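Home Explore Notifications Messages Lists Profile More

Nisreen Obeidat
01/06/2019

I want to tell what happened to me with the street cleaning sign on Fakhoury Street, because two neighbors already asked me and I am tired of typing it on the phone. It will be several posts, sorry.

My car was towed on Thursday morning. I came down at 7:40 to go to work and there was only the curb and one leaf bag. First I thought it was stolen. I called the police number and the lady was very kind, she found it in one minute: towed for street cleaning, it is in the Vundine lot.

Now, I have lived on this block since four years. Cleaning on my side is Tuesday. I know it like my own birthday. I never leave the car there on Monday night, never.

So I went to read the sign. The old sign, Tuesday 8 to 10, is still on the pole near the bakery. But at the other end of the block there is a new one, Thursday 7 to 9. Both on the same side of the street! The new one is behind a tree, and from a parked car you don't see it.

My neighbor Madalena Simões was already outside with her coffee, and she told me they put the new sign in April. Her own car was taken two weeks before mine. She paid and did not complain, as she thought it was her mistake.

The lot is far. Two buses, and then you walk beside the big road where there is no sidewalk for a part. The office opens at 9 but the window opens at 9:30, I don't understand the difference.
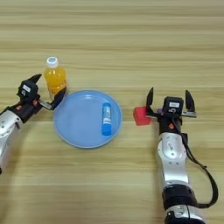
At the window they ask for license, registration, and payment. My registration was inside the car. The man said I can go in to take it, but for going in I must show the registration. I asked him to repeat, maybe my English failed me. My English was fine.

In the end a supervisor walked with me to the car and I took the paper out of the glove box. Please learn from me and keep a photo of your registration in your phone. They accepted a photo from the woman after me.

The tow was 100 dollars and storage is 30 for each day. I was there the same day and they still charged one day. The ticket itself comes by mail and is separate.

I am not against street cleaning. Our street needs it, especially by the Jellero store where the boxes fly around. I only ask that one side of one street has one day.

Madalena and I knocked on doors last night. We found 13 people from our block who were towed or got a ticket since the new sign. One man had it three times, he drives nights and sleeps in the morning.

If you are one of them, you have 30 days from the ticket date to dispute it. Take pictures of both signs, with the pole and the house number visible. Do it soon, before somebody removes the old one.

I wrote to the parking office and received an automatic answer with a case number. If they write me something real, I will add it under here.

Somebody asks if the car has damage. A small scratch on the back bumper, but I can't swear it was not there before. I let this one go.

We meet Monday at 6:30 in the Cukison cafe, the table at the back. Bring your ticket if you have it.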